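Back from the allotment, kettle on, ten minutes before I have to go out again so this will be quick.

The move. Still on. Skirnville to Hosport, which is 80 miles and feels like more when you've done it twice in one day with a car full of books. Keys in September if the solicitors ever reply to anybody. I rang at nine, rang again at noon. Got the hold music both times. Panpipes.

Main thing I've learnt is that I own too many seeds. Five biscuit tins of them. Some from the swap at Trastavthorpe, years back, labels gone soft and unreadable. I can't throw them out. Tried to. Got as far as the bin and came back in with them under my coat.

The Carhuamaca beans are coming with me whatever happens. Best thing I've grown on that plot, big purple pods, go green when you cook them, a bit of a swizz but they taste lovely. Saved a jam jar full. If the new garden is as shady as it looked when we viewed it they'll sulk, and so will I.
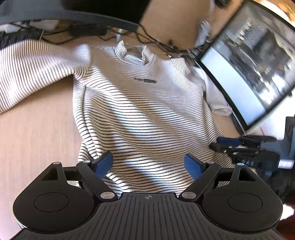
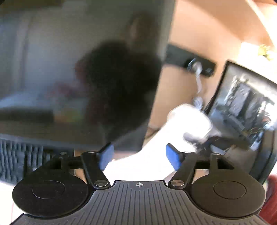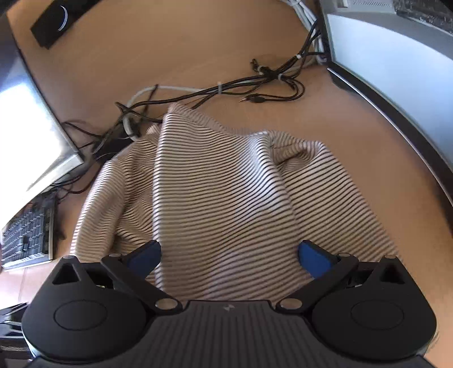
Striped cloth in the last one.

Anyway, the new garden. North facing, long and thin, a horrible laurel at the end of it. The survey called it "mature planting". It's a laurel. First job is taking it down by half and seeing what light we get, then a bed along the left wall where the sun seemd to be at teatime. Rhubarb is going in a bucket for the journey. People keep telling me you shouldn't move rhubarb in September and I know, I know, but I'm not leaving it for someone to put decking over.

Van quotes: one came in at 1402, which, no. The other lot want a list of everything in the shed. Everything! Have they seen the shed. I wrote "tools, pots, misc" and sent it off.

Also if anyone local wants a water butt, it's green, it leaks a bit near the tap, free to whoever can lift it. Two cold frames as well, one with all its glass. Comment below or shout over the gate, I'm usually there after six.

Right, shoes. More when I've heard from the solictors.

Contact | Copyright, all words my own | Back to top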